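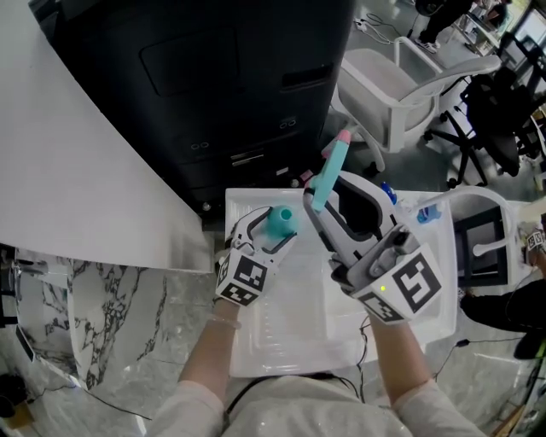
A light pink top, a white tray and a small teal cup-shaped object.

Wedding Guest List and Fan Event FAQ – Zellavthorpe Serial Club

Last updated Fri 14 June

We get a lot of mail whenever a couple from a TV serial announces a wedding. This page answers the questions that come up most. It covers the two serials the club follows, Iltach and Trorko, and the fan day we hold when members of either cast marry.

Are the two leads of Iltach getting married to each other?

No. They play a married couple on screen and both are engaged to people outside the serial. The mix-up started with a promo for the temple episode, which was shared without the channel's logo and was taken for real wedding footage.

When is the wedding of the Iltach lead actress?

The family has said December and has not given a day. We will not print a date until they do. Dates seen on fan accounts are guesses, including the one with the printed invitation card. The spelling of the groom's surname on that card is wrong.

Can fans attend the ceremony?

No. It is a private ceremony for family and close friends. Please don't write to the club asking for passes, as we have none. The club's own fan day is a separate event at Nisbet Hall and no cast member is promised to appear.

What happens at the fan day?

We show 10 wedding episodes picked by members, one after another, with a lunch break. After that there is a quiz, a costume parade and a table where people can sign the greeting book. The book is posted to the couple the following week. Last time it ran to a second volume.

How are the episodes picked?

Members vote by email. Each member gets three votes and can't give more than one to the same episode. Dream sequences count as weddings if the garlands are exchanged. Weddings that are stopped before the garlands don't count, which rules out most of the second year of Trorko.

How do I get a ticket?

Tickets go on sale to members first and to everyone else a week later. The price is 18 dollars, lunch included. Children under 13 get in free with an adult but still need a ticket, so please add them to your order. Seats are not numbered.

Can I get a refund?

Yes, up to 10 days before the event. After that you can pass your ticket to somebody else. Send us the new name and we will change it on the door list.

Is the actress leaving the serial after the wedding?

Her contract has not been discussed in public. The channel's last statement said that shooting continues as planned. The story currently has her character away at her uncle's house, and some viewers have read that as an exit. The character was also sent away last year and came back after 13 episodes.

Why was the wedding put off the first time?

The family gave no reason beyond scheduling. We have been sent several theories and have not published any of them. Please keep them off the message board too – posts of that kind are removed.

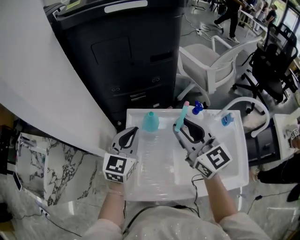 Teal bottle and white spray bottle in a tray of shallow water.

Will there be wedding photos on this site?

Only those the couple or their families release. We don't buy pictures and we don't use ones taken by guests on their phones. If you own a photo that you think we have used by mistake, write to us with the page address and we will take it down while we check.

Can I send a gift through the club?

Cards and letters, yes. Gifts, no. We can't store them and the production office has asked fan groups not to forward parcels. Several members give to a charity in the couple's name and mention it in the greeting book.

Is the Trorko villain really married to the director's sister?

No. This has been asked since the first season. They worked together on a stage play and have both said they are friends.

How big is the club?

We have 4000 members on the mailing list. Joining is free, and you can leave by using the link at the foot of any newsletter.

I missed the engagement episode. Where can I watch it?

The channel's own app keeps each episode of Iltach for a limited time. After that we can't help, and we don't share recordings. A written recap of every episode is in the archive, sorted by year. Recaps for the early Trorko episodes are shorter than the rest, and a few are still missing.

My question isn't here. What should I do?

Use the contact form and put the name of the serial in the subject line. Replies are slower in the week before a fan day.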